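Notes for session 3: what people drink out of, and why it matters to us

Okay, so before we get to the readings, a quick word about where we are in the course. The first two sessions were all big stuff, kitchens as rooms, how the stove moved from the middle of the house to the wall. Now we're going small. I've been teaching this class for years and this is still my favorite week, because everybody walks in thinking cups are boring and then we argue for an hour (bring a snack).

## Shared cups

The main thing I want you to get is that one cup per person is a fairly recent habit in a lot of households. For a long stretch of European history, people at an ordinary table often passed a cup along. You drank, you wiped the rim, you handed it over. Etiquette books are full of advice on this! Wipe your mouth first, don't gulp, don't leave your greasy fingerprints on it. When a writer keeps telling people not to do something, you can be pretty sure they were doing it.

Then cups multiply. Pottery gets cheaper, glass gets much cheaper once pressing machines come in during the 1800s, and by the early 1900s public health campaigns in the US were going hard after the shared tin cup at train stations and school pumps. Paper cups take off right around then. Keep that in mind when you do the reading, which goes through it a little too fast for my taste.
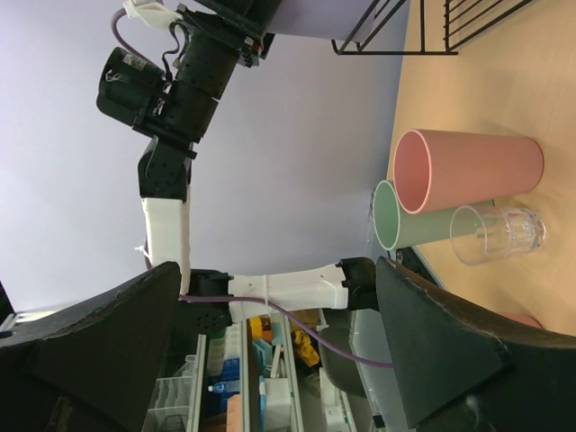 My own way into all this was a summer I spent going through household inventories from Stistden, which is a small place with a surprisingly big pile of paper. I read 600 of them. My eyes have never recovered. An inventory is a list of what somebody owned, usually made after they died, and the clerks were wonderfully uneven about it. One clerk writes "sundry drinking things" and moves on. Another gives you every chipped mug and which shelf it sat on. So if you're counting cups over time, you have to ask whether you're seeing more cups or just a fussier clerk!

The word "tumbler" is a good trap, too. The usual story is that early ones had rounded or pointed bottoms and would tip over if you set them down, so you had to finish your drink. Later the bottoms went flat and the name stuck. If you meet the word in an old list, please don't picture a modern one right away. Put a little question mark in the margin.

## Washing up

More cups means more dishes. I know that sounds too simple, but it changes the workday of whoever is at the basin, and in most of the households we're looking at that was a servant, a daughter or a wife. Hardly any of the letters we have mention dishwashing. They talk about dinners for pages, who came, what was served, who sulked, and then it's the next morning.

So where do we look? Try these:

- household manuals, which love to give the order of washing (glasses first, greasy pans last, and that order barely changes for a century)
- store catalogs, especially the pages for drainers, racks and basins
- house plans, to see where the sink is and whether it has a window
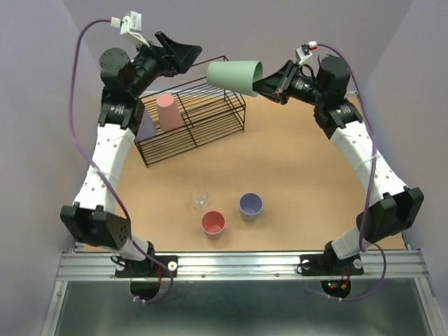
The Cillovholm plans in your packet are great for that last one. Look at the older set and find the scullery. It's tucked behind the kitchen with its own door, and a guest could visit for a week and never see it. In the newer set it's gone, and the sink has moved under the kitchen window. I'd like us to spend real time on that in class, so have a look beforehand and scribble on your copy.

The Eklund catalog pages are harder going. The scan is muddy and the prices are in tiny type, so don't kill yourself over the numbers. Read the little blurbs. Who are they talking to? Does the person buying the rack sound like the person who'll be using it?

## For next time

Pick one drinking vessel at home and write a page on it. Where it lives, who's allowed to use it, what happens if a guest grabs it. I did mine on a jelly jar one year and ended up writing about my whole family, so leave yourself an evening.

Also read the Vindeck letters up to the kitchen fire. It's 20 pages and they go quickly once you get used to the spelling. If the packet you picked up is missing the last sheet, spare copies are in the tray outside my office.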